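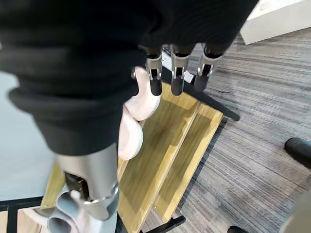

Winter coat drive passes last year's total

The Cutham coat drive closed at the end of November with 1,257 items handed in, up 181 on last year. Most were adult coats and fleeces. Children's sizes ran short again, and the Botby school will take those until the holidays.

Sorting is under way at the Amadine Street hall. Coats with working zippers and no tears go straight to the racks. Anything that needs a button or a new lining is set aside for the mending table, which meets from 6 p.m. and has room for more people. Bring your own scissors if you have a good pair. Thread is provided, mostly black and navy.

Please check pockets before donating. This year we found keys, a library card and a $20 bill, all of which are at the hall desk. Describe the item and it's yours.

Kassa Cleaners washed the first 100 coats at no charge and will do the same again in January. Wool coats should be dropped off there and kept separate from the rest. Gloves and scarves can go in the bin by the side door. We can't take shoes, pillows or bedding.

The racks open to all in December. No proof of address is needed.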